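Open Day Set-up Guide, Section 5: Getting the bin-picking cell ready for visitors

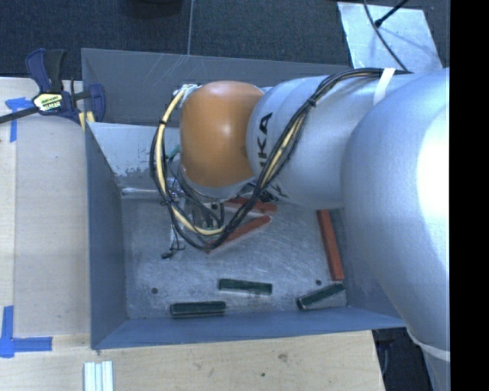 I've run the picking demo at the Grindel workshop for a few open days now, and this section is the bit I wish I'd had the first February I did it. Solange Frota wrote the sections on the arm itself, so go to her pages for power-up and homing. I'm only covering the part between "the arm is alive" and "there are forty kids leaning on the rope". The picking bin is where most of your attention goes. We run it with red and green blocks, because people at the back can follow a colour even when they can't see the grip, and I like a bit of a jumble, with the reds leaning every which way and the greens down along the near side. Don't line them up! A tidy bin makes for a dull demo, and Noltutora (the picking software, see Section 3) gets through it so quickly that folks think it's a recording.

Before the doors open

1. Check that the bin is clamped down. The bar clamp goes at the corner, where the bin meets the wooden top. Give the bin a good shove with both hands. If it shifts at all, back the clamp off, square the bin up again and re-tighten.

2. Look over the blue tape on the wood. Those marks are how I get the bin back to the same spot after somebody's borrowed the bench. If a piece has lifted, replace it before you move anything, otherwise you'll be doing the full calibration in Section 4 and missing your morning coffee.

3. Follow the cable bundle along the arm with your eyes, then with your hand (arm stopped, key in your pocket). You're after loose ties, and any loop by the wrist that could snag on the rim of the bin.

CAUTION: Never reach into the bin with the key in the panel, even if the arm's been sitting still for ages. It may only be waiting on the next job.

4. Wipe the bin floor with a dry cloth. The scratches and scuffs are fine and have been in there for years. Grit isn't, as it gets into the fingertips.

5. Drop the blocks in by hand from rim height. If one ends up standing on its end, leave it. Levente Somogyi always knocks them flat and I always stand them back up, so you can pick your side in that one.

Running the demo

6. Load the job called PAIVA-14 from the visitor menu. It's the slow one. Job 491 is the shop version, a great deal faster, and it's locked out on open days for good reason.

7. Turn the key, step back behind the rope and press the green button on the pendant. Wait for the chime before you start talking, or you'll be halfway through your welcome when the arm takes off and you've lost your crowd.

8. Talk through the first pick. I usually say which block I reckon it'll go for and I'm wrong a lot of the time, which gets a laugh and opens up the conversation about how the software chooses.

9. Let the visitors call a colour. Tap RED or GREEN on the pendant and the next pick follows. Little ones will happily do this until closing, so keep an eye on the queue.

NOTE: If the arm pauses over the bin and the amber light comes on, it hasn't found a grip it likes. Give it two tries. After that, stop the job, take the key out, and give the blocks a stir.

NOTE: The counter on the pendant rolls over to zero at 1,000 picks. Nothing's broken. Write the number down first if you're filling in the Mornberg maintenance sheet.

Packing up

10. Send the arm to its park position from the visitor menu, then take the key out. Please hang the key on the hook in the office. I've driven back from home for that key twice.

11. Count the blocks back into the tub. One usually wanders off in a small coat pocket, and the spares are in the drawer under the pendant.

12. Leave the clamp on and the tape where it is. If you have to move the bin, put a note on the pendant so the next person knows to run Section 4 before anything else.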